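Notes from the Gullach bench: how to bore a gripper into competence

By Oliwia Szczepańska
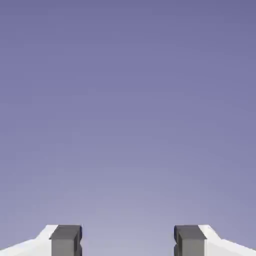 When I joined the Gullach project in March I was told I would be teaching a robot. I pictured something like a driving instructor's job, with a clipboard and a second brake pedal. What I do is sit in an office chair in Venesberg and steer a simulated gripper through the same small errands until the file count goes up, and then I steer it through them again.

The current errand list is short. Go to the block, close on the block, lift it, put it where the marker says, let go, back off. A person can do this while arguing on the phone. I can now do it through a hand controller in ten seconds on a good run, and I would like that entered somewhere in my personnel record.

We have 328 accepted examples so far. Accepted is the word that hurts. Every run goes through Hodell, our replay checker, named after the street the old office was on. Hodell plays the recorded commands back in the simulator from the same starting state and looks at whether the block ends up where it did the first time. If it doesn't, the run goes in the reject folder, however graceful it felt to the person holding the controller. Last month's rejects included 31 of mine in a row, all from a single afternoon when I had the playback step set differently from the recording step. I had been very pleased with that afternoon.

A few things we have changed since the last newsletter:

Starting positions are now drawn at random. When people chose them by hand, we all chose the same comfortable spot, slightly left of center, and the model learned that blocks live slightly left of center. Put one on the right and it went left anyway, with great confidence, and closed on air.

Pauses get trimmed, but only at the ends. We used to cut them from the middle too, until we noticed that the hesitation just before a grasp is often the useful part. It is where the operator is lining things up. With those bits gone, the model rushed in and knocked the block over like a cat with a water glass.

Recoveries stay in. If you miss, and you fix it without resetting, please keep going and save the run. Clean examples teach the thing what a clean run looks like and leave it with no ideas at all once it has drifted an inch off course. My worst runs have turned out to be some of the more valuable ones, a sentence I plan to use again in other areas of my life.

Camera angles are the open argument. The wrist view is the one the model will have to live with, so that's what we record, and it spends a fair share of its time looking at nothing much. One side of the office wants to drop any stretch where the target is out of view. The other side (me) thinks a gripper that has never practiced being lost will take it badly when it happens. We are training it both ways and will compare the two on the same set of starts. If I'm wrong I'll report it here in a smaller font.

We could use more operators. Everyone develops habits, and at the moment the model has mostly mine, including a little twist to the right before letting go that I didn't know I did until I saw a machine doing it back to me. Three people have signed up for the next round. More would be better, left-handers especially. You don't need any robotics background. Patience helps, and so does a chair you like.

Sessions are short, with a break before your thumbs start making decisions on their own. Practice runs aren't saved unless you ask, and your name isn't stored with the examples, only an operator code. The code for "Szczepańska" came out as a perfectly ordinary number, which was a relief to the file system.

The sign-up sheet is on the bench room door. The next batch starts 16 Jul 2019, and the block will be wherever it feels like being.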